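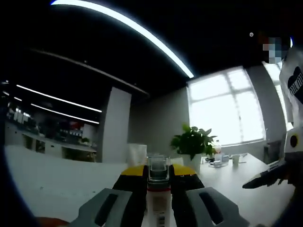

Bench notebook, February 2021: the sourdough crackers, batch 13

Valtham test kitchen, upstairs. Entry by Na-rae.

Batch 13 is the one with the rye swapped in for a fifth of the white, at Hélène's request. She has wanted rye in this cracker from the start and has now got it, so she can stop leaving notes in the flour bin.

Starter was fed the night before and looked lively by morning. I used 400 g of it straight from the jar, no second feed. Ikechukwu thinks a second feed makes the crackers taste of less. I think it makes them taste of the same, but later in the day, and I would like to go home.

Mixing

Dough came together drier than batch 12. The rye drinks everything you give it and then sulks. I put in an extra 20 g of water and wrote it on my hand, and am now copying it off my hand into the book, so please treat it as official. Oil as before. Salt as before, except that the fine salt was finished and I had to grind the coarse, so there may be lumps. Anyone who gets a lump is to consider it seasoning.

Rested the dough under a cloth for three hours. It should have been two. Danjuma rang about the Numside order and wanted to talk through the entire label, including the font, and I wasn't going to roll dough with the phone under my chin again after what happened to the phone.

Rolling

Setting 3 on the sheeter, then once more by hand because the sheeter leaves the edges thick. I know the manual says it doesn't. The manual has not met our sheeter. Every tray so far has had a pale middle and a brown border, like a bad picture frame, and I am fairly sure it comes from the rolling and has nothing to do with the oven. Ikechukwu is fairly sure of the opposite. We have agreed to keep being fairly sure until one of us bothers to measure it.

Docked with the small wheel. The big wheel has lost a tooth – if it turns up in batch 11, somebody write to the people who had batch 11.

Baking

First tray: top shelf, came out blistered. Big handsome bubbles that shatter when you look at them. Lovely on a plate, hopeless in a packet.

Second tray: middle shelf, fan off. Much flatter. Good snap right across, and the border only slightly darker than the middle. Best tray since Christmas.

Third tray: middle shelf, fan off, exactly the same as the second. Completely different. Bendy in one corner. I turned it round and put it back and then it was burnt in that corner, which at least settles which corner it was.

Tasting

Hélène: "More rye."
Ikechukwu: "Less rye."
Danjuma ate the broken ones standing up and offered no view, then asked if there were any more broken ones.

My own feeling is that the rye gives a nice sour edge that hangs about after you swallow, and with cheese it would be very good. On its own it is a bit like being told off. The ground salt was a success and I want to keep it, though it takes ages and my wrist has opinions.

The crackers were still crisp at the end of the afternoon, left out uncovered. Batch 12 had gone soft by then. I don't trust this yet, as the heating was on full all day and you could have dried washing in here.

To do

- Batch 14 with the same rye and a two-hour rest. Change nothing else. (I mean it, Ikechukwu.)
- Oven thermometer, a proper one. The Drullusov one reads the same whether the oven is on or not.
- Try one tray with the edges trimmed off before baking and see who was right.
- Ask Abubakar's if they can do the rye a bit finer milled, and what it does to the price.
- Seal a few from tray two and leave them till March. Write DO NOT EAT on the tin. Write it on the lid as well, Danjuma reads lids.

Filed under: Bench notes / Crackers & crispbreads

Comments (3)

Rhonda Melnyk
We had the pale middle for months. Let the sheets rest flat for a few minutes after rolling, they shrink back towards the centre and that's your thickness. So you're both wrong, sorry.

Ikechukwu
I would like it noted that resting is not rolling, so Na-rae is more wrong.

Hélène Simard
More rye.

© Valtham Kitchen Notebook | Contact us | Back to top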